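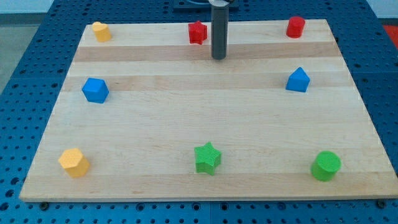 *Helles Holzbrett auf dem blauen Lochtisch, Klötze ausgelegt*

**Mittwoch, 28. Juni 2023**

Formensatz Skikside liegt jetzt auf dem Brett. Reihen sind grob nach Augenmaß, wer Fluchtlinien sucht, bitte Brille abnehmen. Roter und grüner Stern vertragen sich, das gelbe Herz steht hinten links und tut vornehm.

Streit des Tages: Ist das blaue Fünfeck ein Fünfeck oder ein Haus? In der Liste heißt es ab jetzt »Haus«, Pos. 1163. Einspruch zwecklos.

Offen:

- Kanten vom grünen Stern mit 600er Papier, falls die Rillen stören
- Kiste Zirik beschriften, diesmal lesbar
- Brett nicht wieder als Frühstücksbrett ausleihen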